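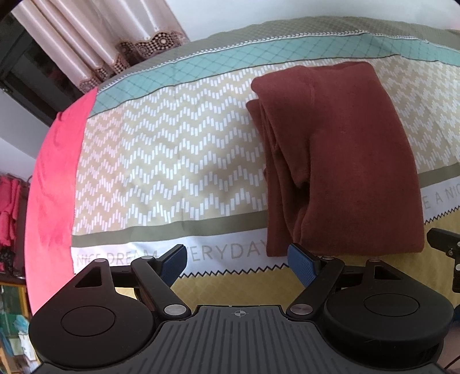

A hand-held gripper and a folded garment on a printed bed cover.

The Wasbridge Code is a set of good-practice rules for recording household chores with hand-held grippers, so that the recordings can later be used to train robots. Its full title is Code of Practice for Demonstrations in Lived-In Rooms, and it carries the document number WP 3113, although there is no known WP 3112. The code covers laundry, bed making, tidying and table clearing. Cooking was left for a later edition, where it remains.

The code is voluntary. It has no legal force in any country and no inspector, and a project follows it by saying that it does.

Background

The code grew out of a dispute between two recording projects, Silleck and Zepeda, which had agreed to pool their laundry recordings. When the two sets were put side by side, the projects found that they did not mean the same thing by "folded." Silleck counted a garment as folded when the person stopped touching it. Zepeda counted it as folded when it was a rectangle, and had a written definition of a rectangle that ran to more than a page. A sweater could therefore be finished under one system and hardly begun under the other.

A working meeting was held in Wasbridge in February to settle the matter. It was planned for one afternoon and took the rest of the week, ending on Friday with a draft of 43 rules. Most of them are short. The longest concerns socks.

Scope and terms

The code applies to any gripper held and worked by a person, with a camera fixed to it. It does not apply to robot arms bolted to a bench, which have standards of their own and, in the words of the foreword, "better lighting."

A demonstration is one attempt at one task. A session is any number of demonstrations made in the same room without a change of operator. The code calls the thing being handled the article, a word chosen to cover shirts, towels and pillowcases alike, and one that makes several of the rules hard to read aloud.

Rooms and backgrounds

The best-known part of the code is the section on rooms, which tells operators to leave them as they are. Early recordings at Silleck had been made on plain white sheets bought for the purpose. The code discourages this on the grounds that people own bedding with things printed on it. Stripes, lettering and zigzags are all allowed, and rule 6 states that a bed cover "shall not be replaced, turned over or apologized for."

Curtains may stay where they hang. Furniture is moved only when someone might trip on it. The exceptions are mostly about privacy: mail, medicine labels, screens and family photographs are to be put away before recording starts, and everyone living in the home has to agree to the session beforehand. A visitor who walks in halfway through ends the demonstration, and the recording is held back until the visitor has been asked. 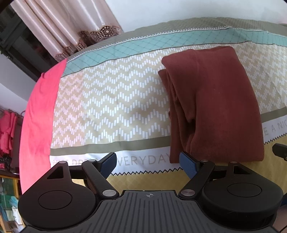
Folded maroon garment on bedding with chevrons and printed lettering, with the gripper's jaws open.

Handling the article

Operators are told to begin each demonstration with the jaws open and in view, and to end it the same way. Cloth should be taken by an edge or a fold wherever one can be reached. Pinching up the middle of a panel is permitted as a last resort and must be marked as such in the notes.

Bare hands may not help. This is the rule most often broken, usually at the collar, and the code is fairly relaxed about it: the demonstration is kept but tagged "assisted," and the operator is not asked to explain. Smoothing the cloth with the side of the gripper is treated as an ordinary move. Zepeda wanted it listed as a fault and lost the vote.

A demonstration in which nothing has moved for 60 seconds is closed. The limit was set after both projects admitted to owning long recordings of a person thinking.

Describing the result

The code replaces "folded" with a small set of plain statements that a reviewer can check against the last view of the article. The reviewer notes whether the article lies flat or in a stack, whether sleeves are tucked under or lie across the front, and whether the neck label can be seen. No statement may use the words "neat," "nice" or "proper." Color names are kept simple, and where reviewers differ between red, maroon and rust, each writes down what they see and the code asks them to leave it there.

Seams and hems are mentioned only if they are clearly visible. A reviewer who cannot tell what a garment is should write "garment." The guidance notes describe this as the most useful word in the vocabulary and regret how seldom it is used by people who are sure they are looking at a cardigan.

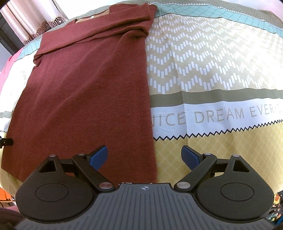
Reception

Silleck adopted the code in full. Zepeda adopted it with a list of exceptions slightly longer than the code. The Prondley group, which records kitchen work and had no part in the Wasbridge meeting, borrowed the section on rooms and changed "bed cover" to "countertop" throughout, leaving its version with a rule against turning the countertop over.

Critics of the code have said that it asks too much of small projects, where the operator and the reviewer are often the same person. Others object to the room rules, arguing that patterned bedding makes cloth edges harder to pick out and that a beginner's set should start plain. The guidance notes concede the point about edges and keep the rule.

The sock rule has been under review since the first edition.

See also

Prondley Kitchen Notes
Hand-held gripper
Laundry folding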